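In Defense of the Good Paper

My grandmother kept her colored paper in a drawer under the ironing, and to get a sheet of it you had to ask. She would wipe her hands, go to the drawer, and come back with one piece. I remember the choosing more than I remember anything I made. You could have the green or you could have the yellow, and whichever you took, you spent the rest of the afternoon a little sorry about the other one.

I have been thinking about that drawer because of a disagreement I had in July with my friend Märta Sæther, which we carried on for most of a drive up to Fokness and which I suspect we'll carry on until one of us is too old to drive there. Märta teaches art to small children and is good at it, much better than I would be. Her position is that paper should be plentiful, cheap, and out where hands can reach it. Mine is that this is true right up until it isn't, and that somewhere in every house there ought to be a box with a lid on it.

Let me be fair to her side first, because for many years it was my side too. When our two children were little I bought the enormous pad of construction paper from Sheehan's, the stationers on the corner by the old bank, the pad that had 332 sheets in it according to the label (I have never understood how they arrived at 332, but I always liked that they didn't round it off). It lived on the kitchen floor. Anybody could draw on it, step on it, cut one tiny circle out of the dead center of a sheet and leave the rest under a chair. We went through it in nearly no time at all, and I told myself that this was what creativity looked like, and some of the time I was right. There were some wonderful things. There was a blue horse I still have.

But there was also a good deal of paper that was touched once and never again. I'd gather it up in the evening, whole sheets with a single line of marker across one corner, and flatten it out against the table with the side of my hand, and put it back in the pile, where it was never chosen again because it had been used. Children are terrible snobs about used paper. I'm one myself.

What the drawer did, and what I think a box does, is make you look at the sheet before you start. You notice that it has a front and a back, and that the color goes a bit flat under a lamp. You run your thumb down the edge. I can't prove that a child who has done this makes a better paper boat than a child who hasn't, and Märta, who has seen a great many paper boats, says there's no difference whatever. She may be right about the boats. I was never really talking about the boats.

There's the matter of creases, too, and here I get stubborn. A crease in a sheet of colored paper is permanent. You can press it under the dictionary for a week and the line will still be there, a shade paler than the rest, catching the light whenever you move your head. People who work with cloth have irons, and people who work with clay can squash it all down and begin again, and those of us who love paper just have to be careful. I don't think that's a hardship. I think it's most of the pleasure, and it's a pleasure that the pad on the floor keeps from you entirely. When you know there are hundreds more, a crease is nothing. When you have one green sheet and it lifts at the corner because you leaned on it wrong, you feel it in your stomach, and the next time you lean a bit more gently.

Märta's answer to this, delivered just past the turnoff for Nuvthorpe while I was trying to read the road signs, was that I was describing anxiety and calling it care. I've turned that over a good many times since. It's a serious objection. I have met adults who were handed one sheet at a time as children and who now can't draw a line in front of anybody, and I wouldn't wish that on a soul. My own mother, who grew up with the same drawer I visited, bought a beautiful set of Gruseck pastels when she retired and to my knowledge has never taken the wrapper off the orange.

So I've come around to a kind of compromise, and I offer it to anyone who has a table and some paper and a person under ten in the house. Keep both. Keep the big cheap stack and let it be scribbled on and stepped on and fed to the dog. And keep, somewhere else, a box of the good paper, with a handle and proper latches, so that opening it takes two hands and a moment's thought. Let the children open it themselves. I think this is where my grandmother went wrong, if she went wrong. She did the fetching. The paper came from her, and so it always felt like it was still partly hers, even after you'd folded it into something.

When you do open the box, spread the sheets out on the table. Don't hand them over in a stack. I feel more strongly about this than about anything else I've said so far, because a stack of colored paper is really just the top color and some stripes along the edge, while the same sheets laid out loosely, overlapping a little, are an invitation. The yellows start to look warmer once there's a green beside them. You find that you have more of one color than you'd thought, and that perhaps you ought to use those first. It takes up the whole table and it looks like a mess, and it's the happiest kind of mess I know. 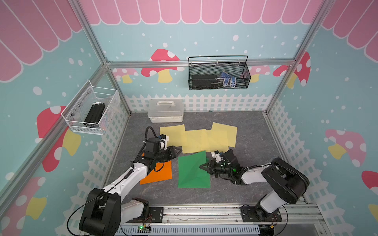 What to do with the leftovers

I keep the scraps, naturally. Märta throws hers out at the end of term and says it's the best day of the year, and I believe her, since she has a classroom's worth and I have a shoebox. Mine are sorted by color, or they were, and the shoebox lives on top of the refrigerator where it sheds a few slivers of yellow every time somebody slams the freezer.

I'd argue that scraps do for older children what the big pad does for the little ones. There's nothing to lose. A strip of green no wider than a finger has already been somebody's mistake, so it can be a stem or a snake or a bookmark and no one will mind how it turns out. My mother, who won't touch her pastels, will sit for an hour with the shoebox on her lap, tearing bits smaller and sticking them down on the backs of envelopes. She made every one of our place cards last winter that way. They were a bit lumpy, and one of the birds had no beak, and they were lovely.

I told Märta about the place cards, thinking this would help my case. She said it proved hers, that my mother had been free the minute the paper stopped being precious. I said the paper had been precious first, and that the scraps wouldn't have been half so nice otherwise. By then we were nearly at the house and it had started to rain, and we carried the groceries in and didn't settle it.

She did send me home with a packet of paper she'd been given and didn't want for the classroom, a heavy, soft sort with a bit of tooth to it. I put it in the box. I've taken out one orange sheet so far.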